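**Wanted: people who wipe, polish and set tables for a living, to help us teach a robot the dull half of the job**

Virno is looking for 4 participants for a paid project at our Promville site. If you have worked in hotel housekeeping, a restaurant or a banquet kitchen, we would love to hear from you!

Some background. At Iglesias, the hotel group we work with, the floor staff spend a big part of each shift clearing and wiping counters. Two arms are going in there in October. The staff asked for two things before they said yes: that the robot takes the late wipe-down first (everybody's least favorite, and hard on the wrists), and that people who know the work decide what "clean" means. We think they're right on both counts, and that second one is where you come in. 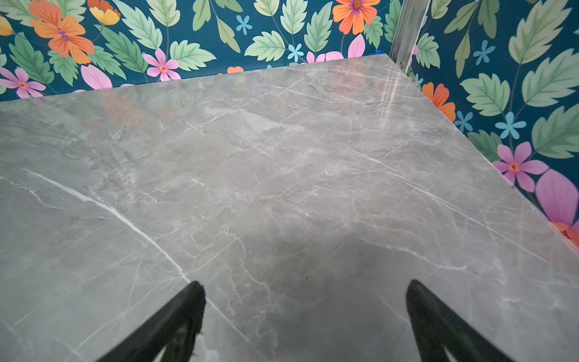 *Photo: Virno / Prosov test bench*

A polished marble-patterned surface with white veins running through it is a great surface to learn on, and a tricky one. A vein can look like a smear, and glare off the finish can look like a spill. You'd spot the difference in a second. The robot needs somebody to show it, over and over, with a small speck as much as with a big mess.

What you'd be doing:

- guiding the gripper by hand through jobs you already know
- marking its attempts as fine, redo, or "I'd get yelled at for that"
- talking with Noelia Barroso about how your shift would change with an arm on the line, good and bad

Sessions run 3 hours, and there are 44 of them across the project, shared out among the group. You don't need to take a fixed share. No coding and no degree needed. You should be comfortable standing, and happy to say so when something is a dumb idea (we have plenty).

Pay is $100 per session, and we cover parking.

To apply, send a few lines about where you've worked to Estíbaliz Valcárcel at the Virno front desk, or drop in and ask for her. Please mention any evenings you can't do.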